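Reltville Makers forum > Student projects > Home helper challenge (simulation class)

Thread: Bathroom level, what are we all doing about the doorway?

tudex_tilly
Right, who else is stuck on the bathroom? Our club has the kitchen and the hall more or less sorted and I was feeling quite smug, and then we loaded the bathroom and the navigation went to pieces. Our lot are 14 and 15, it's their first go at any of this, and they've been brilliant, but there were some very long faces last night. The planner gets to the threshold, dithers, spins round and goes back to the hall. Every time! We've got the run limit set at 144 seconds and it spends most of that dithering.

marulanda_mike
Have you looked at your safety margin? Ours was set so fat that the planner thought the gap was a wall. We brought it down in little steps and it started going through.

tudex_tilly
We did try that, but then it clips the door edge in the hall and we lose points. Did you leave the door at the default angle?

marulanda_mike
Yes, I never touched the door. I thought the rules said you couldn't?

Rosalía Marín
The rules say you can't change it for a scored run. For practice you can do what you like. I had my group start with the door taken out altogether, then put it back once the route worked. They learned more in that one session than in the whole of December, when all we did was argue about wheels.

gearbox_gran
Not sure I agree with that, Rosalía. If you take the door out they tune everything for an open gap and then have to tune it all again. Mine had exactly that last year and two of them nearly gave up. I'd sooner they fought with the real thing from day one, even if it's slow going.

Rosalía Marín
Fair enough, but yours had done a year of coding by then. Half of mine had never seen a config file. They needed something to work before tea time or I'd have lost them to the table tennis.

solder_and_tea
Can I ask a daft one? Is everybody on the same seed? We've been on 2170 and I've a feeling the room comes out differently on the others, which would explain why nobody's numbers match.

marulanda_mike
Not daft at all. We're on 30. No wonder!

tudex_tilly
Oh for goodness' sake. We're on 5. I'll put up what ours looks like so you can compare. The door's standing open into the room with the sink and toilet past it, and it's the change from the pale tiles to the dark red floor where I think it's getting upset. The red is quite shiny and there are pinkish highlights across it, and one of my girls reckons the floor detector is reading those as something to steer round.

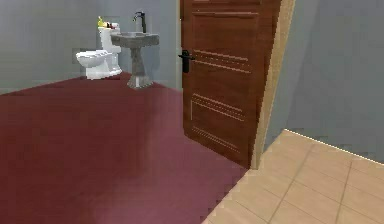

gearbox_gran
Your girl could well be on to something. We had the same dithering in the Trandau practice pack and it went away when we stopped using colour to find the floor and went on depth only. It costs you a bit of speed, mind.

tudex_tilly
Ooh, depth only. We've never tried it. Is it a big job?

gearbox_gran
One line in the settings file, and then an afternoon of swearing.

marulanda_mike
I still say it's the margin. If it was the shine it would stop once it was on the red, and you said it turns back before it gets there.

tudex_tilly
It does turn back before, but the camera can see the red from the hall, so that doesn't rule it out, does it? I'll get them to try both, margin first as it's quicker, and change only one thing at a time (I say this every week and every week somebody changes four).

solder_and_tea
Would you post the logs as well? Mine won't believe a word of it unless there's a graph.

tudex_tilly
Will do, if I can get them off the club laptop. Rosalía, could I pinch your no-door practice file too? I know gran doesn't approve, but I've got two new ones starting and they'd love to see it reach the sink.

Rosalía Marín
Of course, I'll send it over tonight. Put the door back before you submit anything though, we forgot once and the whole run was struck off.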